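Shop > Clubs & Classrooms > Hand-held Grippers > Sokance Club Kit

Filed under: Teaching kits, Student projects, Two-finger grippers

Sokance Hand-held Gripper Club Kit

We put this kit together for school clubs that want to get their hands on a gripper in the very first session, before anybody has written a line of code. Your students hold the tool, squeeze, lift and set down, and after an hour or so of that they have a much better feeling for what they're asking a machine to do. It started life as the spring project of the Quiroga after-school club, run by Iara Domínguez and Fermín Farías, and most of the exercises in the workbook are still theirs (spelling tidied up, jokes left in).

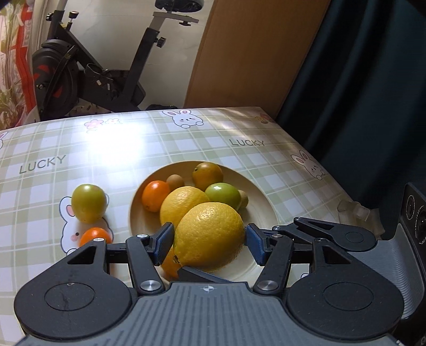 Page last changed: March

Fruit is where we like everyone to begin. It's cheap, it's kind to beginners, and a lemon doesn't sit between the fingers the way a kiwi does. The textured blue pads close on it from either side, and students soon learn to line the fingers up with the widest part before they squeeze. Put everything on a plate with a rim if you have one — fruit does love to roll! — and use whatever tablecloth is in the house. A busy pattern is perfectly welcome, and makes for a good talk later on about telling an object from its background.

The workbook has 17 exercises, from a plain pick-and-place up to sharing one plate between two grippers, where partners have to agree out loud who goes first and who waits. That last one is the favourite of every group we've visited, and we'd suggest saving it for the end of term, when people have stopped grabbing.

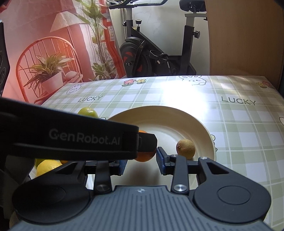
Ximena Lagos wrote to us that her group spent a whole afternoon on the shared-plate exercise and ended up making their own rule, which was that whoever is reaching in has to name the fruit first. She would like to see it in the next workbook, and she also asked for more blank pages at the back.

Both very fair, and both on our list. Naming the fruit will go in as a variation, with credit to her group, and there will be more room for notes.

What comes with the club kit:
2 hand-held grippers
2 spare sets of finger pads
Workbook, spiral bound, with a teacher's guide
Stock number 3078

Fruit, plate and tablecloth are up to you. If your club is entering the Wemari student challenge, do mention it when you order and we'll tuck in the practice score sheets as well.

Questions about the kit: write to Constanza Daza at the Sokance classroom desk | © Sokance | Back to top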